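3.2 Surface whiteness and the judgement of tea colour

The second part of our study concerns the surface on which the cups are placed during tasting. In the two growing areas which supplied our samples, Phromma and Lukus, the colour of the liquor is judged by eye, and the taster looks down on a row of cups from a short distance. The judgement is made quickly. It is therefore reasonable to ask how far the background influences the word that the taster writes on the sheet.

Earlier work in our group treated the background as a constant. The tasting sheets from Drinalum show that this was too simple. At Drinalum the cups stood on dark boards during the first season and on a white covering during the second, and the word "coppery" became much less frequent after the change, while "bright" was used more often. The leaf came from the same plots and was withered and rolled in the same manner. We cannot exclude an effect of weather, which was drier in the second season, but the size of the shift made us suspect the boards.

For the present comparison we prepared 42 samples of black tea. Each sample was brewed for the same time, with water from one source, and poured into cups of the Futari pattern, whose inner glaze is plain and slightly warm in tone. Every sample was judged on a dark surface and on a white one. The order was changed between sessions, so that no sample was always seen first on the same background. In total the tasters gave 2160 single judgements, including the repeated ones. Blank or unreadable entries were left out before this total was made.

The tasters were asked to use their usual words and were not given a printed scale. This choice makes the analysis more difficult, but a scale would have taught them a way of looking which is not their own. We grouped the words afterwards according to the glossary kept at Phromma — with small additions for terms used only at Lukus.

A matt surface was preferred to a glossy one. Glossy tops return the light of the window into the eye of the taster, and the rim of the cup then seems darker than it is. Figure 2 shows a white table with a smooth matt top.
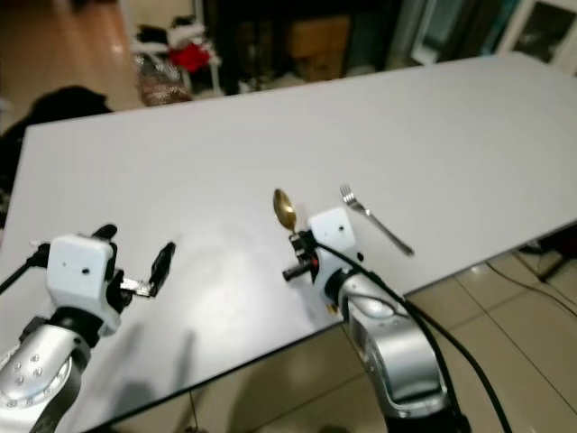 Department of Food and Sensory Studies, Tea Quality Group
Figure 2. White rectangular table with matt top.

On the white surface, the tasters separated the lighter liquors more finely, and they disagreed less about which of two cups was the paler. For the darkest liquors we found no such gain. Several tasters remarked that strong teas looked "flat" on white, and two of them asked to return to the dark boards for this group. The samples plucked in February, which gave pale cups in both areas, profited most from the change.

We do not recommend one surface for all purposes. A tasting room which handles mainly light teas may benefit from a white top, provided that it is matt and that the lamps are not placed directly over the cups. Where older records were made on dark boards, the colour words should be compared with new ones only with caution. The effect of the cup glaze itself is treated in Section 3.3.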